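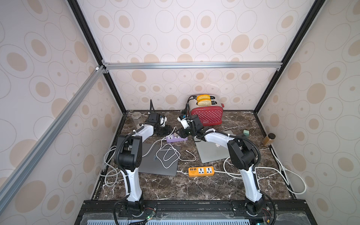
Chapter 9
Sharing One Surface

In many small homes the same counter must serve for breakfast and for work. Bread is toasted in the morning, and one hour later the laptops are open in the same place. In this chapter we study how such a surface can be arranged so that both uses are safe and comfortable.

We begin with the cables. Ifor Craddock visited 408 homes for his Cindden survey, and he found that charging cables gave the residents more trouble than any other item on the counter. People moved the plates and wiped the crumbs, but the cables stayed where they were. In Section 9.1 you will learn to draw a simple counter plan, with one zone for food and one zone for devices.
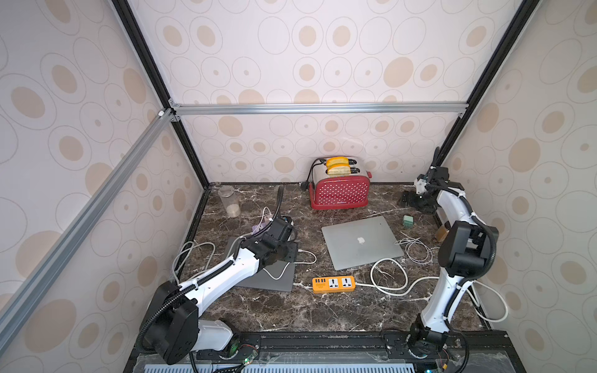
Figure 9.1 Toaster with two slices of bread, closed laptop and orange power strip on one marble counter.

Before you read further, look at your own counter and make a short list of everything that needs electricity. Write next to each item how often you use it and where its cable goes. Keep this list, as you will need it again for the exercise on page 100.

Key words: counter plan, food zone, device zone, power strip, cable path

9.1 Drawing the Counter Plan

Take a sheet of paper and draw the outline of the counter as it is seen from the ceiling. Mark the wall outlets first.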